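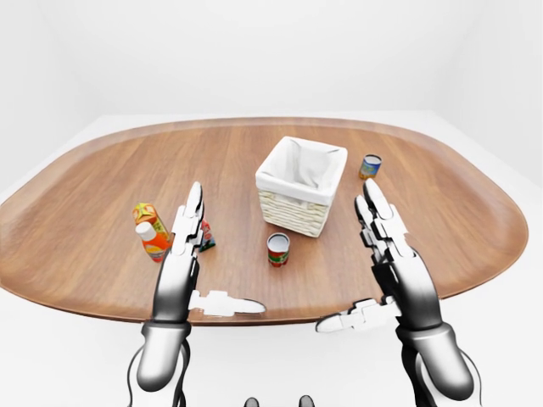
4. Primera tarea con el módulo Lalline

Antes de empezar, cierre cualquier otra sesión del simulador. El módulo necesita 4 GB de memoria libre.

1. Abra Broltonow y cargue la tarea «Recoger en cesta».
2. En Control, seleccione «Dos manos» y fije la velocidad en el 60 %.
3. Pulse Restablecer. Los brazos vuelven a la posición inicial.

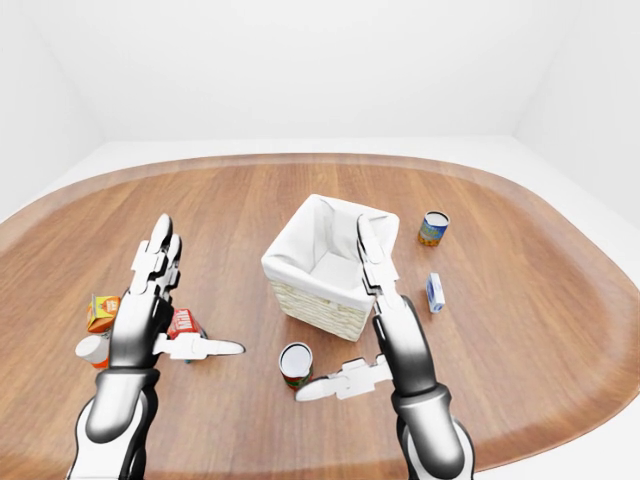

4. Elija el objeto de destino en la lista Objetos. El nombre debe corresponder a un artículo colocado sobre la mesa. Para la primera prueba conviene la lata de etiqueta roja y verde, que está delante de la cesta, entre los dos brazos. Deje para más adelante el cartón blanco y azul tumbado a la derecha.
5. Pulse Ejecutar. El intento se detiene a los 200 segundos.

Nota: la cesta debe estar vacía al iniciar cada intento.

Precaución: no cambie de mano con la tarea en marcha. Pulse antes Pausa y espere 2 segundos.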